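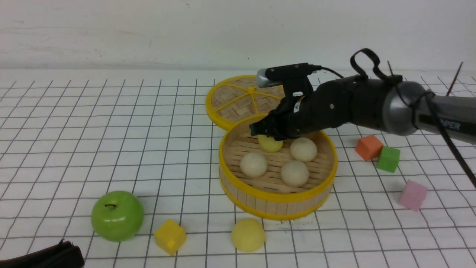

Brarkbridge, March

Start > Our Shop > About Us

Hi, I'm Nayara Damasceno, and I run Warero with my cousin Washington Barros. We make bathroom vanity tops and shower walls, mostly in marble and quartzite, for homes within 40 miles of the shop. I do the templates and he does the cutting — he won't let me near the saw! We take 3 jobs at a time, so there may be a wait. Come by after 8 in the morning and look through the remnants out back.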